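Teaching by hand

Sutetti employs people to do housework that is never finished. They wipe tables, spray tables, fold cloths and unfold them again, and what the company sells at the end of it is the record of how their hands moved.

The company's customers build robots. Most of them have arms that can lift a plate or turn a tap, and grippers that cost as much as a small car. What they lack is a stock of ordinary movements to learn from. A person picks up a cloth without thinking about which corner to take. A robot has to be shown, and then shown again with the cloth lying some other way.

Åsmund Rønning runs the recording side of the business. He came to it from Plindix, a firm that made remote-control stations for warehouse arms, where an operator sat at a desk with a handle in each fist and watched the arm on a screen.

"It works, and we still use it for some jobs," he says. "But it's slow. You are driving a machine. You can feel that you're driving a machine, and the robot learns to move like somebody who is driving."

He puts the difference in plain figures. A good operator on the remote station gets through 16 clean runs of a wiping task in an hour. The same person wearing a glove manages 48. Nobody is tired at the end of it, he adds, or at least they are tired in the normal way.

The glove follows the fingers. A cube fixed to it carries printed square markers, and software uses them to work out where the hand is in the room and which way it is turned. Put the two together and you have the path of the whole hand, which can then be fitted to a robot that may have only two fingers, or three.

That last step is where much of the argument in the trade lies. A human hand can hold a bottle and press its top with one finger. A simple gripper can't. Some of Sutetti's customers want the recordings as they are and will sort out the fitting for themselves. Others send a list of things the wearer must not do, such as using the little finger or passing an object from one part of the hand to another. Rønning's people find those sessions the hardest.

Each new starter spends two days on practice before anything is kept. They learn to begin with the hand still, to keep the marker faces where the camera can read them, and to carry on if they fumble. A dropped cloth that gets picked up again is worth keeping. A run where the wearer stops and apologises is thrown out.

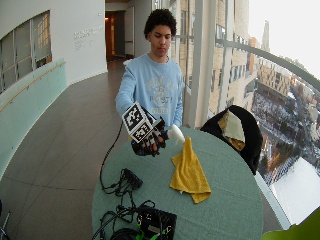 Cleaning tasks make up most of the present order, which comes from Durkero, a maker of service robots for hotels and offices. The contract asks for 820 recorded runs of spraying and wiping, on tables of different shapes and with different coverings. Cloth coverings have been awkward. They slide and ruck under the hand, and a robot pressing too hard will drag the lot towards itself.

A second team, in Cabanatuan, began work in August on kitchen jobs. Its first 200 runs were sent back because the light changed too much during the afternoon and the markers were lost for seconds at a time. The team now records in the mornings.

Rønning doesn't claim that any of this will put a capable robot in every home soon. The Durkero machine can wipe a bare, flat table well and a cluttered one badly. It still sprays from too close. He has asked for more runs with the bottle held further back — the wearers had fallen into a habit, and the robot had picked it up from them.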